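From: bench-two
To: grippers-list
Date: Apr 15, 2022
Subject: Re: Hand-held gripper, padded vs bare fingers – anyone compared?

On the list, someone wrote:

> We have been offered two hand-held units for collecting demonstrations,
> an Omell and a Ccori. Both are sold with the same promises and nearly the
> same price. We would be picking up cups, cables, soft packets and the odd
> spanner. Is there any real difference once you stop reading the leaflet?
> Also, does the camera on the body matter, or is it just there to look
> clever? We need to order by the end of May.
>
> Our arm is a Betirau and the controller is whatever came with it.

We have had both here for a while, so I can at least save you some of the swearing.

Short version: buy the Ccori if your objects are soft, the Omell if they are heavy, and neither if your people have small hands and a low opinion of you.

Longer version. We ran 500 grasps on each, same objects, same table, same people taking turns. The Omell dropped 8. The Ccori dropped rather more, nearly all of them the spanner, which slid out sideways with great dignity. Take the spanner out of the set and you could toss a coin between them. On the soft packets the Ccori was plainly better. The Omell closes as if it has a grudge, and we were sweeping up rice for two days.

The leaflet for the Omell claims the pads last 3,000 cycles. Ours had gone shiny long before that, and we'd started turning them round to get a second life out of them. The Ccori pads look worse from the first morning and then simply stay looking that bad, so I count it as a win.

On weight: both are fine for ten minutes. Neither is fine for an afternoon. The Omell carries most of its weight forward, so your wrist does the work, and by the end of a session the recordings have a droop in them that you can see in the plots. We now swap people every 200 grasps. It sounds fussy until you look at the wrist angle before and after.

On the camera: yes, it matters, and you should look at its view before you look at anything else. With a camera on the body, a good part of the picture is the tool itself. That part never changes, and you'll need to decide early whether to mask it or leave it in. We left it in for the first batch and masked it for the second, then found the two would not mix, so please learn from our thrift. The rest of the view is wide enough to take in everybody and everything in the room. Bear that in mind if you care about your model learning cups instead of coat stands. I've put in one view from the tool so you can judge how much of it you get.
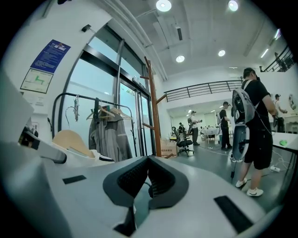
View from the camera on the tool: white shell and black padded saddle at the bottom, the room beyond.

Bright lights and a glass door also do the exposure no favours. Fix it by hand if the software lets you. The Omell software does. The Ccori software has a tick box for it, and I have ticked it many times.

As for the Betirau, it will take either set of recordings, but you have to tell it how wide the fingers open, in millimetres, and the default is for some other gripper entirely. Ours spent a morning squeezing the air beside a cup. The number is in a file called limits, in the folder you wouldn't look in.

There is a third one, from Bristine, that I have only handled on a stand. Nice trigger, awful cable. If anyone has had one open on the bench, I'd like to hear how the finger joints wear – theirs looked very thin to me.

I can send the grasp logs off list to anyone who wants them. They are a spreadsheet, with column names that made sense at the time.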